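4.2 What the success detector sees

The planner used in this study, Prunus, does not decide for itself when a step is finished. It hands a camera image and the text of the current step to a separate success detector, which returns a score, and the planner moves on when the score passes a threshold. Most of the published gain over a plain learned policy is credited to this arrangement. We were not convinced that the detector was reading the things it was said to read, so we went back to the images it had been given in our kitchen task, where fruit has to be put away in the top drawer. 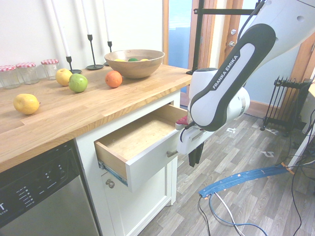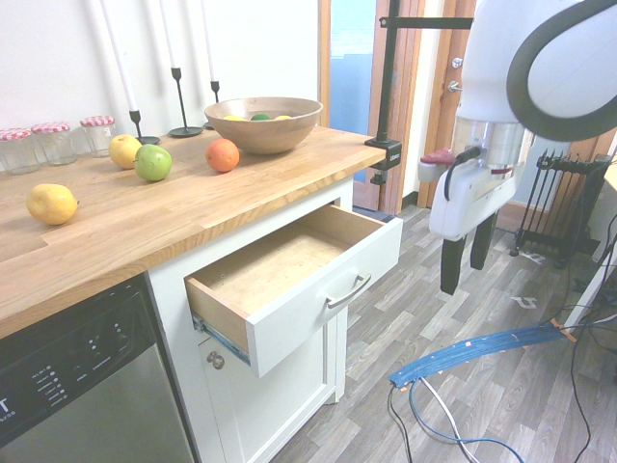

Figure 3. Two images from the fixed camera in the kitchen task. In both, the drawer is open and empty, the fruit is on the counter or in the bowl, and the gripper is away from the fruit.

4.2.1 Why these images are a problem

For the purposes of the planner, the two images in Figure 3 describe one state. The step "open the drawer" should be scored as done in both. The step "put the lemon in the drawer" should be scored as not done in both, as the lemon is still near the front left edge of the counter. A person needs a moment at most to say so. The only large difference that matters to a controller is the pose of the arm, and the pose of the arm is already known from the joint encoders. It does not have to be guessed from pixels.

The detector did not treat them as one state. Its score for the drawer step was above the threshold in the first image and below it in the second. We first took this for a fault in our own logging and replayed the images from disk, with the same outcome. Lowering the threshold brings the second image in, but it also lets through images in which the drawer is only partly open, so we do not regard it as a repair.

Our reading is that the detector has learned to look at the arm. In the demonstrations supplied with Prunus, a drawer has nearly always just been opened when the gripper is close to its handle, and a detector trained on such data can do well on a held-out split without looking at the drawer at all. The first image has the gripper beside the handle. This fits the scores, but two images prove very little, and the test below was set up with that in mind.

4.2.2 Masking test

We took 89 images from our runs in which the drawer was fully open and painted the arm out with a flat grey mask, using the encoder readings and the camera calibration to place it. If the detector depends on the drawer, the scores should hardly move. In practice the scores fell in most images, and the fall was steepest where the gripper had been near the handle. We then masked the drawer and left the arm alone. Many of the images kept a passing score, with no drawer to be seen in them.

Two objections should be stated. A flat grey patch is not something the detector met in training, and part of the fall may be plain confusion at an odd input. Filling the patch with background from other images reduced the effect but did not remove it. The second objection is that the camera was fixed, so all the images share one view of one kitchen. We cannot say how far the result carries to other rooms.

4.2.3 Clutter on the counter

A related claim is that the detector can tell one piece of fruit from another by name. Our counter was laid out to make this awkward. A yellow apple and a green apple touch, a lemon lies apart from them, and the bowl holds more yellow and green fruit showing only the tops. Asked about "the yellow apple", the detector gave much the same score as for "the lemon". Asked about "the orange" it did better, which we would expect from colour alone.

El Sherbiny, the benchmark on which the original figures were reported, has no layout with two yellow objects in it. The Jollville set has a few, and on these the planner's lead over the plain policy shrinks to 2 points. That is well inside the spread between training seeds. We see no reason to speak of grounding in language until the benchmark can tell it apart from matching by colour.

4.2.4 A cheaper baseline

As a check, we replaced the detector for the drawer step with Bultier, a small classifier that sees only a crop of the cabinet front. It was trained on some 1450 labelled crops and takes no text. On this step it made fewer mistakes than the full detector, and its score stayed steady as the arm moved, apart from those images where the arm covered the drawer. It is of no use for any other step, and we do not propose it as a method. Any detector offered as general should still be able to beat it, and we suggest that a crop baseline of this kind be reported alongside the main results.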